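Nallis tour cancellation – anyone get refunded yet?

skitor_mel
The Nallis show at the Skitorstead got pulled two hours before doors in December. I paid $100 a seat for 2 seats plus fees. The venue says ask the ticket seller, Raris. Raris says ask the promoter. My order is still marked "processing."
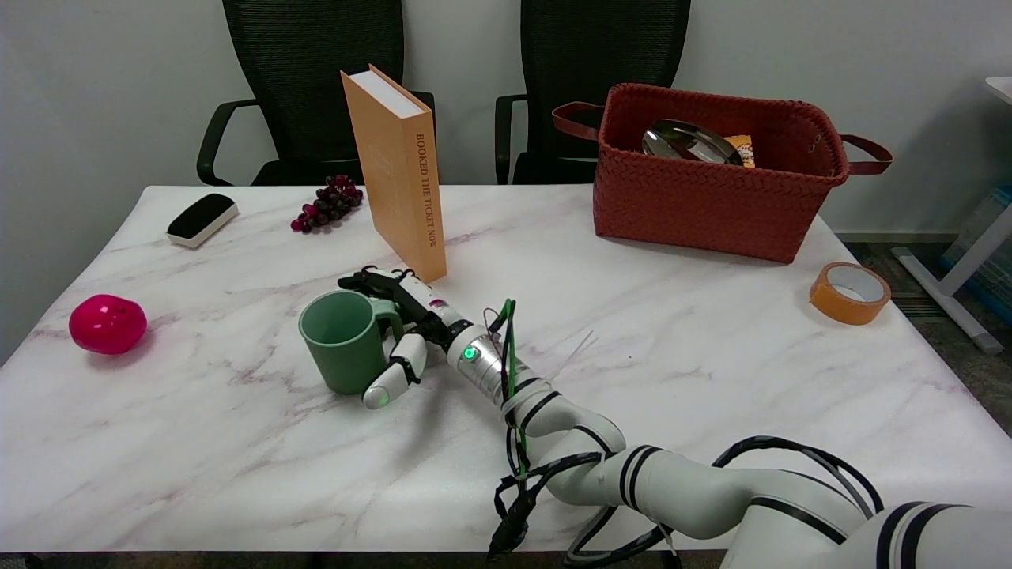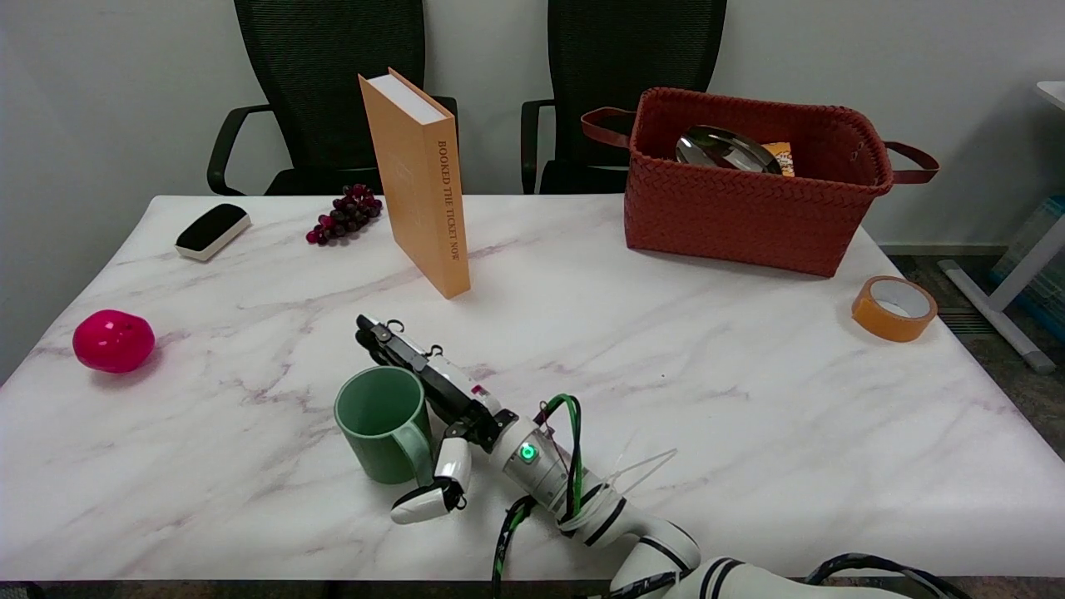 So has anyone in the upper level had money back? I've seen floor people say they have.

row30guy
Floor here, refunded in nine days. I didn't contact anyone. It just showed up on the card.

tapedeck2386
Upper level, nothing. I called and sat on hold for 30 minutes, then got told the show is "postponed" and my tickets are good for the new date. There is no new date.

hollerback
It was postponed. The band's statement said so. People keep writing canceled and it confuses everyone.

skitor_mel
The statement said "will not go ahead." The word postponed was added the next morning, after the lawsuit story about the promoter came out. I have a screenshot of the first version.

hollerback
The lawsuit is between Sumampouw and their old booking agent. It has nothing to do with the band or with this show.

tapedeck2386
Sumampouw promoted this show, so it has something to do with who is holding my money.

row30guy
Might depend on when you bought. I got mine in the presale and so did everyone I know who was paid.

skitor_mel
Mine were general sale. That could be it – I'll ask Raris if they handled the two sales separately.

plainjane_b
File a dispute with your card company and quit waiting on them. Check the deadline first, mine was shorter than I thought.

hollerback
If you dispute it you lose your seats when they announce the new date.

plainjane_b
Fine by me.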